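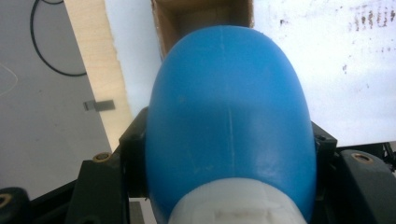
Gaspard Marty would throw out half the rulebook. He told me so before I had my coat off, and he went on telling me for most of an afternoon: the grip rules for data work have grown to 616 clauses, they contradict each other, and the people who sign them off have never spent a day with the tool in their hand.

I had come to Olari to hear the case for standards. I like standards, as a rule. A plug should fit a socket. But I've read the handling code that Olari, Plarex and Lemaire all signed up to in March, and I came away with more questions than I brought.

Take the clause on smooth objects. If a thing is curved and glossy, the fingers must meet it "at or near the widest point." Fine. A blue plastic egg shape with a white cap at one end has an obvious widest point, and two black fingers pressed to its flanks look like the diagram come to life. Now, what does "near" mean? The code doesn't say. Plarex reads it as anywhere on the lower half. Lemaire trains its people to stay within a finger's width. Both firms pass their audits.

Then there's the background clause, which asks for a work area "free of items not relevant to the task." I asked Marty what counts as relevant. A cable on the floor? A cardboard box? A metal clip? He shrugged. A home has all of those, he said, and a machine that has only ever met clean surfaces will meet its first loose cable in somebody's kitchen.

He has a point, though I'd trust it more if it didn't also save him the sweeping. Cables on floors trip people. The code is weakest exactly there: it gives four pages to how tidy the recording should look and one paragraph to the person doing the walking.

Évan Royer, who helped draft the text, was more patient with me than I deserved. The vague words are deliberate, he told me by phone. Put a number on "near" and every shop will argue about the number. Leave it open and they'll at least talk about the grip. I asked whether they do talk about it. He said they would in time.

I'm less sure. Allness, which audits two of the three firms, let me look through a batch of its review sheets. There were 1,235 of them. The box marked "grip acceptable" was ticked on nearly every one, and the line for comments was mostly blank. A few said "ok." One said "ok?" and I would have liked to meet whoever wrote it.

What would a better code look like? Shorter, for a start. It would say plainly how wear should be handled. Fingers get used, plastic picks up scuffs, inserts work loose, and the current text says only that tools must be "in good order." It would set a date for checking them and name the person who checks. It would also ask for failed grips to be kept and labeled — the code is silent on those, and Marty says his shop deletes them.

Royer tells me a revision is under way. It will add up to 4 new annexes. I asked if anything was coming out, and he said he'd have to get back to me.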